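Odley
Home | Sites | Cloth Handling | Gallery | Contact

Cloth Handling at Treltau: The Work at Hand

January
By Rianne Verstraete

Treltau finishes and folds cleaning cloths and table linen for rental customers. Folding moved to automatic stations last year. The gallery covers the hand work those stations are taught from.

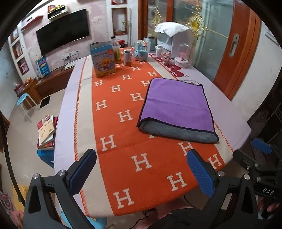
What happens to the people who used to fold?

Most of them now teach, check and correct. Treltau kept its 20 folding staff and moved them to three jobs: demonstration, inspection and fault clearing. Pay grades were reset in the same month.

Purple cloth with gray fleece underside and black bound edges, lying over the orange panel of a table runner. The near edge curls up and shows the gray layer. Two-layer cloths like it are graded separately from single-layer linen.

Black gripper jaws with ribbed blue pads, spread wide. A demonstrator's shift is capped at 664 grasps, a limit agreed with staff after complaints of sore wrists. The old folding line had no cap and averaged 1,060 pieces per person.

Fault clearing is the least liked of the new jobs. Szabolcs Simon, shift lead, logged 611 stops in the first quarter of running, most of them from curled edges. Staff asked for longer rotations on inspection and got them.

Next gallery: Barua, sorting | Previous: Tarach, packing

Comments (3)

Ehab Slaoui
Does the cap count failed grasps? At our site it didn't, and people went well past it.

Rianne Verstraete
Failed grasps count. The tool logs every closing of the jaws.

Abdelkrim Abdel Hamid
I did fault clearing for four months. The walking between stations is worse than the stops. Put that in the next one.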